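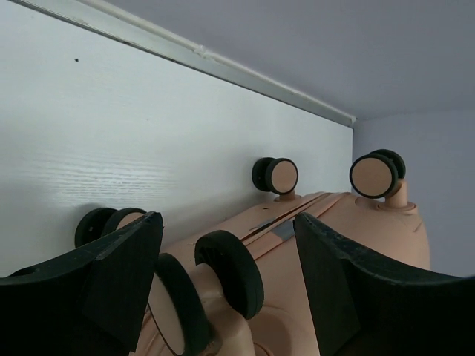 ¿Quién sube las maletas?

Trabajo en Trotley, un taller donde revisamos maletas con ruedas, y tengo un compañero con dos dedos negros muy gordos. ¡Es un robot! Antes levantábamos 900 maletas a la semana entre cinco personas, y por la noche – ay, la espalda – no podía ni atarme los zapatos.

Las ruedas son lo que más miramos, por eso me gusta tenerlas hacia arriba: goma negra por fuera y el centro de color melocotón, como la maleta. 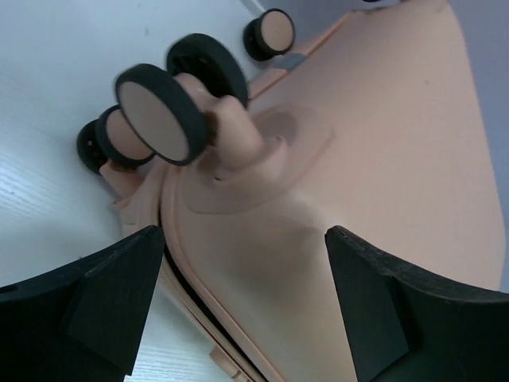

¿Y nosotros? Seguimos los cinco, pero ahora yo aprendo a programarlo y decido qué maleta necesita arreglo. Los jueves todavía me toca barrer.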